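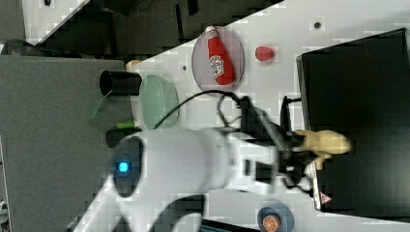

Marites Dizon started hauling food scraps in Hutmont with one van and a stack of borrowed carts. Her company, Flamell, now empties carts at more than 3505 addresses, most of them houses, with a few diners and a school mixed in.

A year of pickup costs $199, and the truck comes every two weeks. "People ask why it isn't weekly," Dizon said. "In winter there's no need. In July I get the calls." For July and August she sells an extra pickup to anyone who wants one.

The route starts at 6 in the morning at the Leramen yard and ends there too. Scraps are tipped onto a concrete pad, checked by hand, and loaded for the composting site outside town.
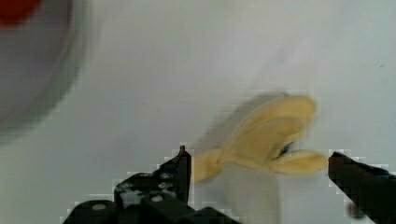 Sorting is where most of the money goes. Dizon said the crew can handle a wet load or a heavy load, but a load with plastic in it has to be picked through before the site will take it. Produce stickers, bread bags and twist ties are the usual trouble. Peels of any kind can go in the cart. A toy banana can't, even one with its peel opened into flaps like the real thing. "If it didn't grow, keep it out," she said. "I put that on the lid and people still send me forks."

Carts with too much trash in them get a tag and are left at the curb. After a second tag, Flamell calls the customer. Dizon makes those calls herself in the afternoon. "Usually it's a new roommate, or somebody had a party."
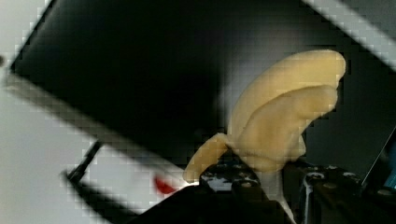

One customer on the east side told us the tags are too strict, and that her cart was left full for two weeks over a single bag marked compostable. Dizon has heard the complaint before. "The site doesn't take those bags," she said. "Some places do. Ours doesn't, and I can't change that from here." She suggests newspaper or nothing at all, and a rinse with the hose after pickup.

She would like to add the Evangelista apartments next, but there is no room for carts behind the building. The owner has offered two parking spaces. Dizon is going out in April to measure them.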